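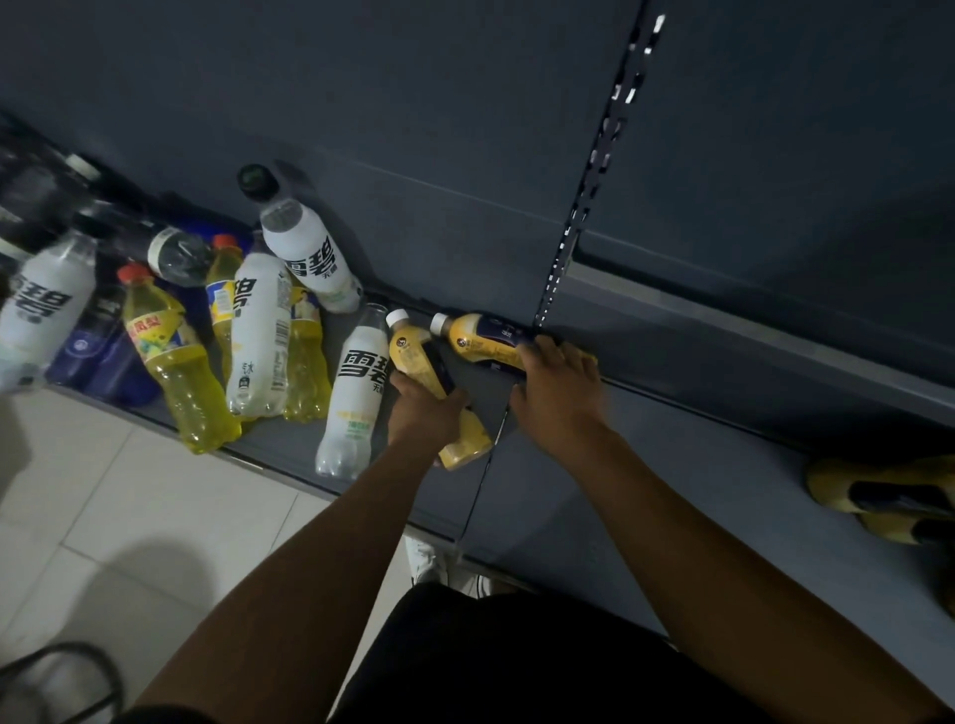 Undar gondola bay, dark grey, base shelf in use with bottled drinks.

Undar Gondola Shelving – Dark Grey
Sold by Trudlow Shop Fittings

Single sided bay, steel, powder coated. Good for milk bars, servos, small grocers, staff canteens. Comes as a starter bay or an add-on bay. If you're only doing one run along a wall you want one starter and then as many add-ons as fit. People order all starters and end up with spare uprights, please don't.

What's in the box (starter bay)
Two uprights
Back panels
Base shelf, deep
Upper shelves with brackets
Kick plate
Levelling feet
Ticket strip, clear, for every shelf

Add-on bay is the same less one upright.

Load
70 kg per upper shelf, 115 kg on the base shelf, evenly spread. Drinks are heavy, so put the big bottles down low and keep chips and noodles up top. If you're stacking slabs on the base shelf have a look at the heavy duty version instead, or ring us.

Colour
Dark grey only in this range. White is in the Casard range and the two do NOT clip together, different slot spacing. Hides scuffs better than the white, and bright labels show up well on it – yellow juice bottles, the white Sprite ones, anything like that.

Small bottles on the base shelf
Most common question we get. Small bottles fall over on any flat shelf if the customer takes one from the middle, then you've got the lot lying down in a pile and the sugar free mixed in with the regular. Few ways to deal with it:

– Wire dividers. Clip in to the slots at the front and back of the shelf, no tools. One lane per product.
– Front riser. Clear or wire. Stops bottles rolling out on to the floor, and on tiles you want that.
– Manole pusher trays. Spring loaded, pull the next bottle foward. Dearer but good on small juice and yoghurt drinks. Check your bottle width before ordering, they don't stretch.

Tidying a messy base shelf: take everything off first, wipe it down, sort by product on the floor or a trolley, then go back in from the back row. Both hands, two bottles at a time is quicker than it sounds. Labels to the front. Caps up obviously.

Assembly
Two people, no special tools, rubber mallet helps. Feet first, then uprights, then base shelf, then back panels from the bottom up. Level it BEFORE you load it. Older tiled floors are never flat and the feet have enough thread to sort most of it out. Wall fixing kit is seperate, and we'd say get it for any bay over shoulder height.

Brackets lock with a downward tap. If the shelf rocks, one side is a slot higher than the other. Happens a lot.

Cleaning
Warm water, bit of dish soap, soft cloth. Sticky soft drink spills – leave the wet cloth on it for a few minutes then wipe. No scourers, no bleach on the powder coat.

Accessories for this range
Wire divider
Front riser, clear or wire
Manole pusher tray
Peg hook panel
Spare ticket strip
End cap
Wall fixing kit

Delivery
Flat packed on a pallet. Metro usually inside 11 working days, regional longer, ask for a quote. Driver drops to kerb only so have someone there to help carry. Free metro delivery on orders over $2,000. Pick up from the warehouse is fine too, bring a ute or a trailer, the uprights wont fit in a hatchback.

Returns
Unopened boxes only, within the month. Damaged in transit, send a photo before you put it together please.

Price list updated 28/04/2023. The January prices no longer apply, including on open quotes.

Layouts and quotes
Send us the wall length, ceiling height and where the door and power points are. Rough sketch on paper is fine. Napaporn Onsri does the layouts, Yaw Kpodo looks after delivery and spare parts. Phone is quicker than email most mornings.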